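Zillholm Frosted Strip with Side Fin

Item number 469
Sold by Skillel, parts and fittings

The Zillholm strip is a long, narrow piece of frosted translucent plastic with a thin triangular fin on one side. It is the replacement part for the Zillholm wall light and for the older Fernach model that used the same back plate. The strip softens the light from the lamp behind it, and the fin closes the gap where the strip meets the side of the housing.

We sell the strip by itself or as a set with the white bracket and peg. If your old strip is cracked or has gone yellow but the bracket still holds firmly, the strip alone is enough. If the tab on the bracket has snapped, order the set. The bracket is not sold separately.

Finish and color

The plastic is milky white with a slight gloss. The color runs all the way through, so small scratches don't show up as dark lines. A new strip may look whiter than the ones already on your wall. If you have a row of lights in one room, you may want to change all of them at the same time.

Please don't paint the strip or cover it with film. Both make it harder to seat in the bracket, and we can't take back a strip that has been painted, glued or cut.
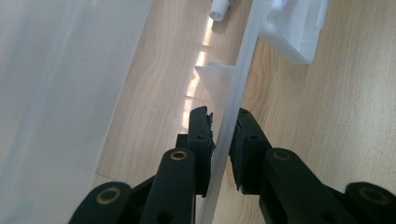 Stępień

The fin is the part to be careful with. It is thin and comes to a point, and the tip can bend if the strip is pressed flat against a table or packed under something heavy. Hold the strip by its long edges, away from the fin, when you take it out of the sleeve and when you put it in place. A soft grip is better than a tight one.

Check the direction of the fin before you start. Look at the old strip while it is still in the light and make a pencil mark on the housing on the side where the fin points. The strip can be pushed in the wrong way around. It will seem to fit, but light will leak out along one side and the cover won't close all the way.

Fitting

Switch off the power and let the lamp cool down. Lift off the cover. Pull the peg straight out and put it somewhere it won't roll away. Slide the old strip out of the bracket. If it sticks, move it gently from side to side. Don't use a screwdriver as a lever, as the tab on the bracket is short and doesn't take much force.

Wipe the inside of the bracket with a dry cloth. Slide in the new strip until it stops, with the fin on the marked side. Push the peg back in, hollow end outward, until it is flush with the bracket. Put the cover back on. The job takes a few minutes once the cover is off.

Cleaning

Dust the strip with a dry, soft cloth. For grease, use lukewarm water with a drop of dish soap and let it dry fully before you put it back. Window cleaner and alcohol will dull the surface over time. Not for the dishwasher.

What's in the pack

Strip only: 1 frosted strip in a paper sleeve.
Set: 1 frosted strip, 1 white bracket, 1 white peg.

Fits

Zillholm wall light, all versions
Fernach wall light, first version only

The second Fernach version has a clip in place of the peg, and the strip will not stay in it. To tell the two apart, take off the cover. If there is a round hole beside the bracket, you have the first version.

Stock and delivery

Strips are made in runs of 1,000 and the current run is in stock. The next one is planned for December. Sets are packed by hand after you order and take two working days longer to leave us than single strips. Both are sent in a stiff carton. Please keep the carton until you have checked the fin.

Returns

Unused parts can be sent back within 30 days in the carton they came in. If the fin is bent or the strip is cracked when it reaches you, write to us with the item number and your order number, and we will send another. You don't need to return the damaged one.

Page updated 3 August 2018

Related parts: Zillholm cover, white. Zillholm back plate. Fernach clip, second version.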